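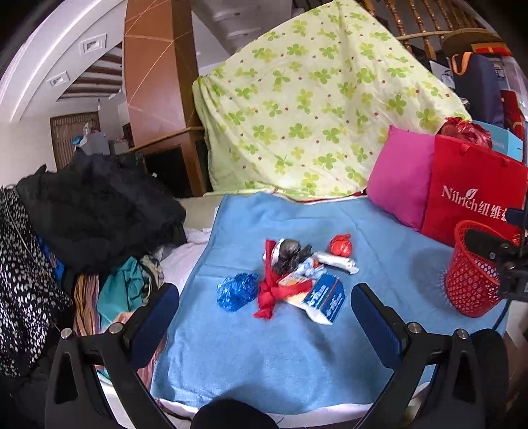

## Chapter 6: What Packaging Does

Pick up almost anything you bought this week and you'll probably have to get through a layer of something else first. Packaging is the most common manufactured thing most of us touch, and one of the least studied in school. That's a shame, because it is full of good chemistry, good history, and some very clever folding!

In this chapter we ask a simple question: what job is a wrapper doing? A bread bag slows the loss of moisture. A chip bag keeps oxygen away from oils that would otherwise go stale. A twisted candy wrapper does very little against air, but it keeps sticky fingers off the candy and it can be closed at great speed by a machine. Once you start asking about the job, you'll find it hard to stop (the author has been late to dinner over a cracker box).

We'll spend much of our time with thin films. Many food wrappers are made of several layers pressed together, each with its own task - one for strength, one to block gas or light, one that melts to make the seal. Those layers work beautifully as a team, and they are also the reason such wrappers are so hard to recycle. Section 6.3 takes up that problem in detail.

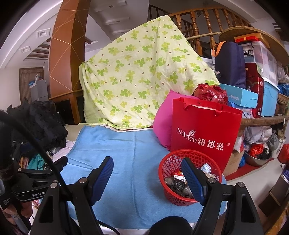 **Figure 6.1** Crumpled clear plastic wrapping and a black plastic bag in a red mesh basket.

The case study that runs through the chapter comes from the town of Camstead, where Kyriaki Michailidis and her students asked 166 households to save their packaging for 11 days. They ended up with 2,278 pieces, sorted by material and by job. You'll work with their tables in Section 6.4, and you may be surprised by how little the heaviest category and the most common one have to do with each other.

### Before you read

Save every wrapper you open between now and your next class. Rinse the greasy ones. Then sort the pile twice, first by how each piece feels and sounds when you crush it, and again by what you think it was protecting the contents from. Keep your notes - you'll need them for Activity 6A.

**Key terms:** barrier layer, film, heat seal, laminate, permeability, shelf life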